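**FOR IMMEDIATE RELEASE**

SONDDALE, April: The Benach Community Library will reopen its main reading room this month after a renovation that added 86 seats, a larger children's area and a second public entrance on the parking lot side. The building will return to full hours on the same day, opening at 9:00 a.m. and closing at 8:00 p.m.

The reading room closed last fall so that crews could replace the heating system and the original windows. During the work the library ran a reduced service from the lower level, with holds pickup, printing and six public computers. Those services will move back upstairs, and the lower level will become storage and a meeting room that local groups can book at no charge.

Bhuiyan Architects of Sonddale designed the renovation. The firm kept the room's long tables and the brick wall along the north side, and moved the main desk closer to the door. Shelving in the fiction section is now lower, and the aisles are wide enough for two wheelchairs to pass. The restrooms near the entrance have been rebuilt, and both now have changing tables.

"People asked us for more places to sit, more outlets and better light, in that order," the library said in a statement. "The new layout gives them all three without making the collection any smaller."

The project was paid for with a town bond, a state grant and a gift from Trusent, a regional insurance company with offices in Sonddale. The Trusent gift covers the furniture in the children's area and the first two years of a new magazine and newspaper collection. Under that plan the library will carry 227 print titles, including trade, craft, science and farming magazines that it dropped during earlier budget cuts. Current issues will be kept on open racks beside the west windows. Back issues may be borrowed for one week.

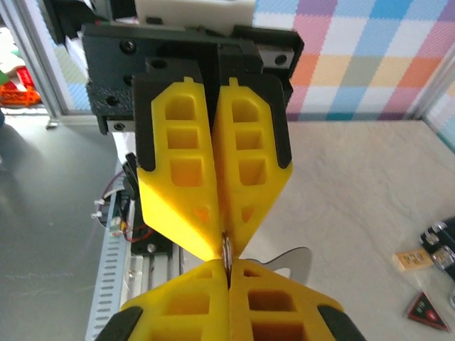

Vol. 11, No. 4

Readers who want a title that isn't on the list may fill out a request card at the main desk or use the form on the library's website. Requests will be reviewed twice a year. Titles borrowed fewer than five times in a year may be replaced at renewal.

The library has also finished sorting its local history collection, which had been kept in boxes in the attic. It includes town reports, school yearbooks, church cookbooks, hand-drawn property maps and 400 photographs given by families in Benach and Sonddale. The photographs have been placed in acid-free folders and listed by street. Visitors may look at them in the history room by appointment. Copies can be ordered for the cost of printing.

Several services will change with the reopening:

- Holds will be kept for 11 days. The previous limit was seven.
- The book drop on the street side has been removed. Returns go in the new drop next to the parking lot entrance, which is open at all hours.
- Study rooms can be reserved for up to two hours a day. A library card is required.
- Story time moves to 10:30 a.m. in the new children's area. No sign-up is needed.
- Printing stays at the current price, and scanning is now free.

Existing library cards remain valid. Cards that expired during the closure will be renewed automatically through the end of the year, and late fees on items checked out before the closure have been cleared. Residents without a card can get one at the main desk with proof of address.

Parking will be limited during the first week while the last section of sidewalk is poured. Drivers should use the lot behind the town offices and follow the marked path to the front door. The accessible spaces beside the building will stay open.

The library will offer short tours of the building at 11:00 a.m. and 4:00 p.m. on reopening day. Groups and school classes that would like a tour at another time should call the main desk.

**About the Benach Community Library**

The Benach Community Library serves residents of Benach, Sonddale and the surrounding townships. It lends books, magazines, audiobooks, films and garden tools, and offers free computer access, homework help and tax form assistance.

**Media contact:** Public Information Desk, Benach Community Library

###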